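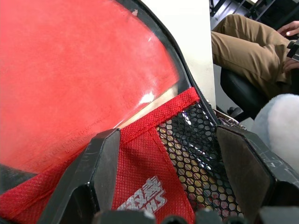 Page 31

Visit to Starnport, November 6, 2024

Four of us went up to see the gripper bench at Starnport: Fanni Medve, Driss Benkirane, Jasper De Haan and me. Our host was Ditte Brøndum, who runs the handling group there. We had asked to see soft goods, as our own trials in October were nearly all boxes and bottles.

The group was comparing two sets of fingers on the same arm. One is the standard parallel pair, black and angular, with flat inner faces. The other is a Zulora pair with a rubber skin. Both are run from the same controller, with a wrist camera for the operator.

The test we spent the most time on was a table tennis paddle and its red fabric case. The case has a stitched flap, a zipper and a black mesh pocket, and each of them asks something different of a gripper. The rubber on the paddle is pimpled and throws some glare back at the camera, which Ditte's group leaves in on purpose. They don't adjust the lighting between objects.

With the standard fingers, the operator could take hold of the flap from most angles. The mesh was harder. A fingertip can catch in the openings, and on two of the runs we watched the case came up with it. The Zulora pair didn't snag but was too thick to get behind the flap without pushing the whole case along the table. Driss tried both and preferred the standard pair. Fanni liked the Zulora for the paddle itself.

The wrist view is good close in. You lose the tips when the cloth folds over them, and Jasper asked about a second camera. They had one from De Bruijn on trial and took it off again over the cable routing.

Wear is worth noting for our budget. The flat faces on the standard fingers are scratched, and Ditte said they change a pair after about 400 hours. She is sending the drawings for the mounting plate. Driss will check them against our wrist flange at Femwood before we order anything.

Getsemaní Trujillo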